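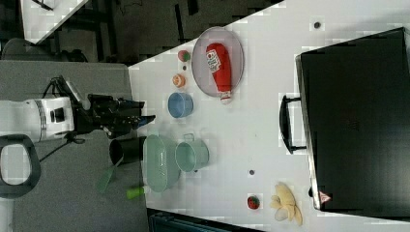

According to one longtime user on the project forum, the old grasp planner was "like riding with a driver who only looks at the map once, in the garage." Plenty of people replied to agree, and the team at Sturncombe seems to have taken the hint. Tederar, their open planning package for tabletop arms, has a new release out this month, and the big change is that the planner now keeps looking while the arm moves.

If you have used the earlier versions, you know the routine. The software took one look at the table, picked a target, worked out a full path and then followed it to the end. If a mug got nudged along the way, too bad. The new version checks the table again during the reach and fixes the last part of the path as it goes. Each update takes 70 milliseconds on the lab's test computer, so there is time for several of them before the fingers close.

And it works nicely! The team ran 204 pick attempts on crowded tables with kitchen items and toy fruit, and 167 of them ended with the right object in the bin on the first try. The old planner was given the same layouts and managed 54 fewer. Most of the remaining misses came from shiny surfaces and from things lying very close together, where the perception side still likes to merge two objects into one.

That perception side is a separate module called Nel, and it gets an update too. Nel now hands the planner a confidence score with every outline it draws, so the arm can slow down when the score is low. You can set the cutoff yourself in the config file. The default is on the careful side – a bit too careful for my taste – but lowering it is a one-line change.

My favorite part is the new replay tool. Every run is saved as a small log, and you can scrub back through it and see what the planner believed at each step: which object it wanted, which paths it threw out and what it thought was in the way. Anyone who has spent an evening adding print statements to a motion planner will be very happy with this. You can also change a setting and rerun the same log without touching the arm, which makes tuning a lot quicker.

A few things to know before you upgrade. Old calibration files need to be converted, and the script for that is in the tools folder. Custom grippers have to list their finger width in the new format or the planner will refuse to start. The Truta simulator plugin isn't ready yet, so if you depend on it, stay on the old branch for now. The team hopes to have it working by August.

The code, the test layouts and all the logs from the trial runs, misses included, can be downloaded from the Tederar project page.

We use cookies to remember your settings and count visits. Accept all | Manage choices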